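February 21, 2020, ball bench

Third day on the pressure loss business. The Felau match balls drop off overnight and the Banditz ones don't, which is annoying, as we told the Ukascombe youth academy the opposite in November and they bought a shed full of Felaus on our say-so.

Pumped both to the same mark last night and left them on the rack. Banditz fine this morning. Felau soft enough to sleep on. Swapped the valve, pumped again, ran 200 kicks on the rig at the low setting. Still leaks, only slower, so the valve is guilty but it had help. My money is on the bladder seam. My money was on the valve until ten o'clock. 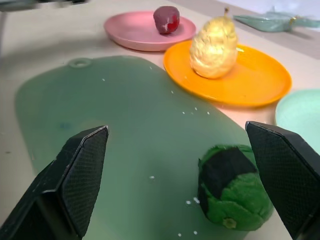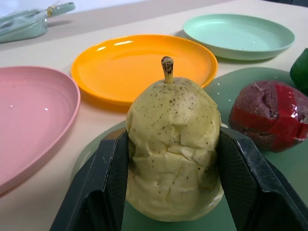 Green toy vegetable by the cutting board's lower right (first), yellow pear between the fingers (second).

Bounce test after lunch, 2 m drop onto the turf sample. Felau comes up short, and drifts left every time. Turned the turf around and it drifted right, so that one is the floor. Have written "FLOOR SLOPES" on the wall in large letters for whoever forgets next, probably me.

Still to do: cut open the worst Felau, order 20 valves (the Chraibi type, short stem), redo the 500-kick run with the guard actually closed. Do not lend the good pump to the futsal people again. It came back with a different hose.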